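The Key Stand at Gresthorpe

By 11 at night the shop in Gresthorpe belonged to me and Sial. Sial was the pair of grippers I'd been building since December, one for each hand, with black cables running back from both of them. I loved them the way other people love a boat!

The job was keys. Pick them up off the base of the little white stand, hang them on a peg, take them down again. I had 178 tries in my notebook and I wanted 5 more before bed.
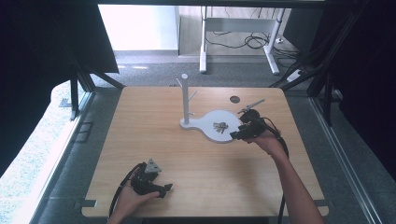 Sial at the table, right hand beside the keys.

"Easy," I told the right gripper, out loud, because that's how I talk at that hour. I wanted the ring, just the ring, and a peg is such a small place to aim for. My shoulders ached and I was grinning like a kid.

Then I stopped to look at the pads. Oh, the pads! I'd cut that padding in my kitchen in Henevstead, sure it would last until summer.

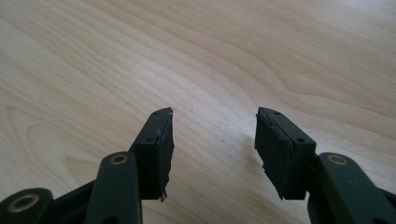
The finger pads, with the padding peeling along both inner edges.

I wasn't even mad. Torn padding meant work, real work, all those squeezes on cold metal. I wrote "new pads, thicker, both sides" in the notebook and underlined it 2 times. Surach, the next version, was already half drawn on the facing page, and it had such beautiful fingers.

I put the pencil behind my ear and went back to try 179.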